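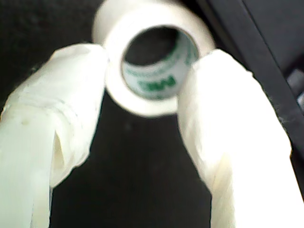

White tape, 3M on the core.

How do you keep white tape from ruining hand-lettered plant labels?

Posted by Ardalan Kazemi in Garden & Yard, 2020-08-26

Hi everyone! I've gotten completely carried away with tomatoes this year and I'm already planning next year's beds (I know, I know, it's still summer). Between my own plot and the two I look after at the Drorstead community garden, I saved seed from a bunch of varieties and I want every single plant labeled properly this time.

So far I've been wrapping white tape on bamboo stakes and writing on it with a marker. It looks great for a while! Then the ink goes gray, the ends of the tape lift, and by the time the fruit comes in I'm standing there guessing whether I've got a Smadi or a Drusow. Those two look the same until they're ripe, and one of them I want for sauce and the other for eating over the sink.

Things I've tried:
Regular black permanent marker. Faded fastest of all.
A "garden" marker from the hardware store. Better, but still hard to read on the south side of the bed.
Clear packing tape over the writing. It yellowed and dirt got in under it.

Is there a way to make this work, or should I give up on tape and do something else? I don't mind spending a rainy weekend on it. I do mind spending a fortune, as I need a lot of labels.

3 answers

Yu-na Oh
Oh, I love this problem! I've been saving tomato seed for years and labels are half the fun for me.

Use a pencil. A plain soft pencil, the kind kids use in school. Graphite doesn't fade in the sun the way most marker ink does, and I have labels from six seasons back that I can still read without my glasses. It does need a surface with a bit of tooth to it, so shiny tape is no good. Cut-up mini blinds are my favorite. One old set of blinds from a thrift store gives you more labels than you'll know what to do with, and if the slats are too slick you just rub them with fine sandpaper first.

How I do it:
Cut the slats to the length of your hand, with a point on one end.
Sand the top third on both sides.
Write the name on the front, and write it again on the part that goes under the soil. The buried writing never sees sun, so if the top wears off you pull the label and there's your name, good as new!
Push it in on the north side of the plant, where the leaves give it shade.

If you really want to stay with tape on stakes, wipe the bamboo down with rubbing alcohol and let it dry before you wrap. Bamboo has a waxy skin and I think that's why your ends are lifting. Overlap the tape on itself by an inch or so and press hard on the end. Wrapping on a warm afternoon helps too. For ink, try an oil-based paint pen in black — they sell them with the craft supplies, and mine outlasted every garden marker I've bought.

And please draw a map! I sketch each bed on paper the day I plant and keep it in the kitchen drawer. It has saved me more than once when the crows decided my labels were toys.

Also, how was the Drusow for you? I grew it once and the flavor was wonderful but it split after every rain. I'd happily swap you some Irkier seed for it in October, once mine is dried and cleaned. It's a small yellow one, very early, and it just keeps going.

mulchpile
metal tags. done. you scratch the name in with a nail and wire it on the cage. I quit using anything with ink

dirtroad_399
Seconding the pencil, and seconding the map even harder. I'd add one thing for seed savers: tie a bit of colored yarn on the fruit you're keeping for seed, and put the same color on the label. My whole family knows not to pick anything with yarn on it (the dog is another matter).

Metal tags are nice, but the soft aluminum ones bend if you look at them wrong, and the thin wire can cut into a stem as it thickens. Put them on the cage or the stake and leave the plant alone.

Ardalan Kazemi
These are fantastic, thank you! Yu-na, yes please to the Irkier swap. The Drusow split on me too, but only in the low bed, where the water sits. The ones up by the fence were beautiful. I'll set a few aside for you tonight — and I'm off to look for ugly old blinds.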